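4. The Nandell Kit in Use

4.1 What comes in the case

Nandell sells its collection kit as "everything needed to teach a robot by hand," a description that leaves out the robot, the computer, and the teaching. What the buyer gets is a padded case holding 2 hand-held grippers with a camera on each, a charger, a calibration board, and a one-year license for Mevard, the software that turns the recordings into gripper paths. Our case arrived on September 24, 2021, with the calibration board in an envelope marked DO NOT BEND. It had been bent. Nandell replaced it without argument, and the replacement came flat.

The kit competes most directly with the one from Hidby, covered in Section 3. The two companies agree on the basic idea. A person holds a gripper in each hand, does a household task the way they would like a robot to do it, and the cameras keep a record of what the fingers did and what they did it to. The companies disagree on nearly everything a buyer will notice after the first hour, starting with weight and moving quickly to the trigger.

4.2 Fingers and triggers

The fingers are the best part of the product. Each is built from linked arms joined with screws, and each ends in a ribbed blue pad (Figure 2). The screws take an ordinary driver, and a worn pad can be changed at the kitchen table without a call to support. Hidby glues its pads on and sells the whole finger as a replacement part, at a price that encourages careful handling.

The ribs hold cloth well. A rolled towel can be picked up at its middle and set down still rolled, provided the operator squeezes early and trusts the grip. Thin plastic is another matter. Film and light bags tend to cling to one pad after release, and every operator we trained developed a private little shake of the wrist to get rid of them. Mevard records the shake faithfully. A policy trained on these episodes will presumably learn to do it too, whether or not anything is stuck.

The trigger has a long pull and a soft stop. The manual calls this "expressive." Our operators used other words. Sadao Morikawa, who logged more hours on the kit than the rest of us put together, wrapped his triggers in tennis tape during the first week and declined to give them back to anyone afterward. His closing motion is the smoothest in the dataset. We have not tried to separate the effect of the tape from the effect of Sadao.

4.3 Working in real rooms

The quick-start guide recommends a plain, matte work surface in front of a plain background. We own no such room, and neither did the people who let us record in theirs. Sessions were held wherever there was a flat place to work, with whatever cloth was on it and whatever curtain hung behind. The objects on one patterned cloth in Figure 2 include a tin tray with a light blue towel in it and an upturned steel bowl beside it, and the satin curtain behind carries purple leaves and the words "Romaic feelings," a phrase that the tracking software has no reason to like or dislike.

In practice it seems to like them. Mevard finds its position by matching points between one moment and the next, and a printed curtain offers plenty of points. Our worst sessions for tracking were in a bare white hallway that looked very much like the photograph in the quick-start guide. We reported this to Nandell, which thanked us and has kept the photograph.

Pleated fabric does cause trouble when a window is open. The software assumes that the background stays where it is, and a moving curtain will persuade it that the operator is swaying. Shutting the window solves the problem at no cost, which makes it the cheapest fix in this paper. Polished metal is harder to deal with. The highlights on a steel bowl travel as the camera travels, and points found on them should be thrown out. Mevard offers a setting for this, two menus down, under the name "Gloss." It is off by default.

4.4 What we kept

We recorded 1000 episodes with the Nandell kit between delivery and the following February. An episode was kept if both gripper paths could be recovered from start to finish without hand correction and if the task ended as instructed. By that rule we kept 501. The sales material uses the phrase "most of your data, ready to train," and we are obliged to confirm that this is true, by a margin of one episode past the half.

The rejected episodes fall into a few familiar groups. Lost tracking on one side was the largest, usually when the operator brought one gripper in behind the other and hid a good part of its view. Flat batteries came next. The battery light is green until the gripper turns off, and we would have welcomed an intermediate color. A smaller group was lost to operators who finished the task, set the grippers down, and walked away with the recording still running. We count those against ourselves, though a beep would have helped.

The Yagi mount, an adapter sold separately, lets the same fingers be fitted to a robot arm. We bought 2. They fit, after some filing, and the pads then meet an object at the same angle they had in the operator's hand. This matters a good deal for shallow containers, where a small change in angle decides whether the finger clears the rim or pushes the whole thing along the cloth.

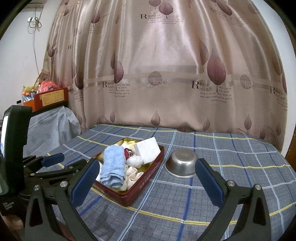
Depth of the container mattered less than we had expected. Operators working over a low rim tended to come in from the side and flatten out late, and the recovered paths show the same habit from one person to the next. Over deeper containers they came straight down, slowed near the rim, and took longer to choose a grasp. We kept both kinds of approach in the training set and labeled them separately for the comparison in Section 5.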